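Tastholm, the bathroom shelf and the table
2 min read

When I moved into the flat in Tastholm in September, everything from the old bathroom went into one box and stayed there for longer than I would like to admit. Over the holidays I finally unpacked it. These are my notes on the small things, in the order I dealt with them. Venla Karppinen read them through and corrected the parts about the shelf, as she put it up.

The shelf itself is 80 centimeters long and came from Nernau. It holds less than the old cabinet did, so I set a rule before starting. Anything used every morning gets a place on it. The rest goes in the drawer or goes away.

I sorted at the table by the window. The bathroom has no flat surface except the edge of the sink, and the light is better out here. It took most of an afternoon, with a break for coffee.
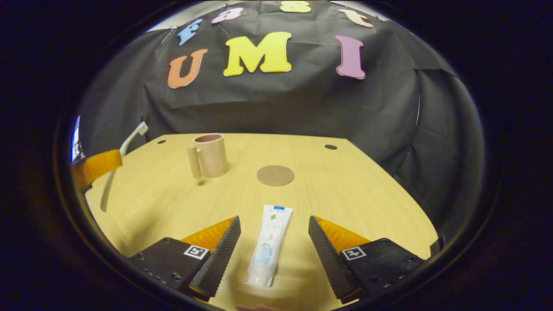
Toothpaste on the table, white with small green leaves and a blue wavy logo. The mug and the brown coaster are farther back.

Toothpaste now lives on the left end of the shelf, next to the brushes. I used to keep spare tubes with it, but they fell over each time I reached for one. The spares are in the drawer.

Soap was harder. I had bars from three different stores and a bottle of the Assefa hand soap that Yabsira Fikre gave me. The bottle stayed. The bars went into the linen closet, where they make the towels smell good.

Hand towels hang on two hooks under the shelf. The hooks are from Tesau and are rated for more weight than a towel will ever need. I put them 165 centimeters from the floor at first - too high for anyone shorter than me - and moved them down the next day. The old holes are filled but not painted yet.

The drawer is still a mess. It has bandages, hair ties, a travel kit and a sewing kit that belongs somewhere else. I plan to buy dividers and do it properly next.

Posted 2020-01-06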